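I have been meaning to write about the kitchen for weeks, and every time I sit down to do it I find a drawer that needs looking at instead. So I have made a pot of tea, shut the door on the drawers, and here we are.

It started with the move, of course. We left a house with a proper walk-in larder (cold as a church, with a marble shelf and a hook for the onions) and came to a flat where the kitchen is a corridor with ideas above its station. I had 126 jars. I know this because the removal people wanted an inventory, and I was foolish enough to be truthful on it. A fair number held a spoonful of something brown that I could not put a name to, and I paid good money to have them driven across the country.

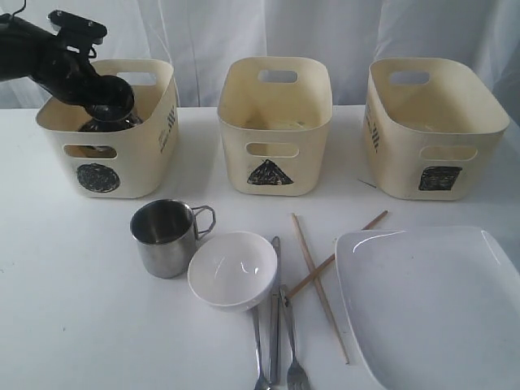 My first thought was to buy my way out of trouble, which is always my first thought. I spent a whole evening looking at the Mondero shelving range, lovely deep oak things on brackets, until I added it all up and got to 2796, and that was before delivery! I closed the laptop and went to bed. In the morning I bought a secondhand Avov trolley with one wheel that sticks, and it has been the best thing in the room ever since. It lives beside the cooker and holds oils, vinegars, salt and the good pan.

The jars took longer. I did them a shelf at a time in the evenings with the radio on, sniffing and frowning, and I was kinder to some than they deserved. I kept the mustard seeds. I kept the star anise, knowing full well that I use it once a year – and then only for the smell of it. By the end I was down to 107, so you can see I am not a ruthless woman.
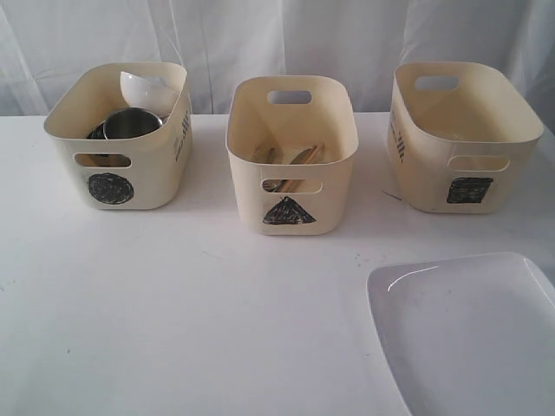
Prerko, April

A short addition from my sister's place by the sea, where I have come for a few days with the post half written. Her kitchen is smaller than mine and she cooks for six in it without raising her voice. I watched her make supper last night and tried to work out how she does it. She owns very little, for one thing, and she washes up as she goes, which I have been promising to do since I was a student. But mostly she puts things where her hand will want them. The tea is by the kettle. The colander hangs over the sink. At home my colander lives under the baking trays, and I have to kneel down for it like a pilgrim.

So I have come round to thinking that I was sorting by what things are, when I should have been sorting by when I want them. All the breakfast things together, then, and all the baking things, even if it means the cinnamon has to live in two places.
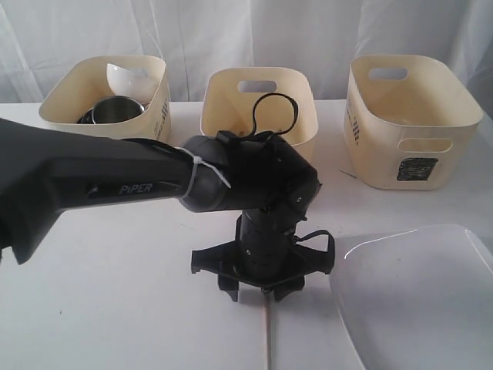 Three in a row at the back, and the PiPER arm in front.

I shall try it when I get home on Saturday. The Kwok rice tin will have to move, and I am already a little sad about that as it looks so handsome on the windowsill, but it does block the light. If any of you have managed a narrow kitchen and stayed cheerful, do leave me a comment, especially about saucepan lids. I have eleven lids and seven pans and I cannot account for it.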